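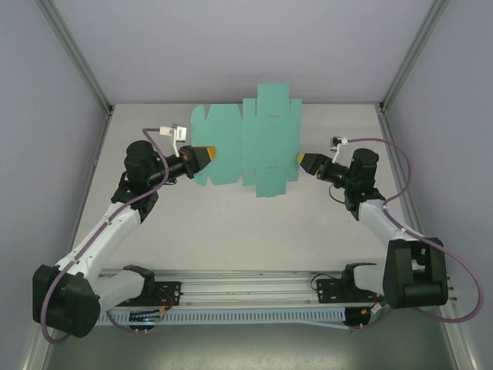
A die-cut box blank in teal green, unfolded on the work surface.

Skuden Flat-Packed Mailing Cartons: Product Review
Published 23 December 2021

The Skuden carton is sold flat, in bundles, to small shops and offices that send goods by mail. It is made by Toso and comes in two sizes. This review covers the smaller size, which was used in our mail room from March onward for printed reports, sample books and replacement parts. In that period 2,066 cartons were folded, packed and sent.

Assembly

The carton needs no tape and no glue. The side panels are raised first, the end flaps are turned in, and the lid is closed last with a tuck tab. New staff were able to fold a carton correctly after two or three attempts. The printed instructions are brief and should be larger. The fold lines are cleanly pressed, although cartons from one bundle were stiff along the lid and had to be creased by hand before use.

Strength

Cartons packed to the recommended weight held their shape in stacks of eight. Corners showed wear on longer routes. Of the cartons sent, 377 went overseas, and recipients reported crushed corners on a small share of these. Damage to the contents was reported in 2 cases, both involving glass. The maker does not recommend the carton for glass, and we agree.

Storage

Flat bundles take up little shelf space and should be kept away from damp walls. One bundle stored near a loading door curled at the edges and was difficult to close. The paper band around each bundle tears easily, and loose cartons tend to slide.

Comparison

The Mac Suibhne carton, reviewed here previously, is heavier and better suited to books. It also takes longer to fold. The Presusach carton costs less, but its lid opened in transit more often than we consider acceptable.

Ordering

The lowest price applies to orders of 3,000 or more. Smaller offices may find the standard bundle price high. Colored cartons are priced the same as plain ones, but delivery takes a week longer.

Rating: Recommended for paper goods and light parts. Not recommended for glass or for loads above the stated weight.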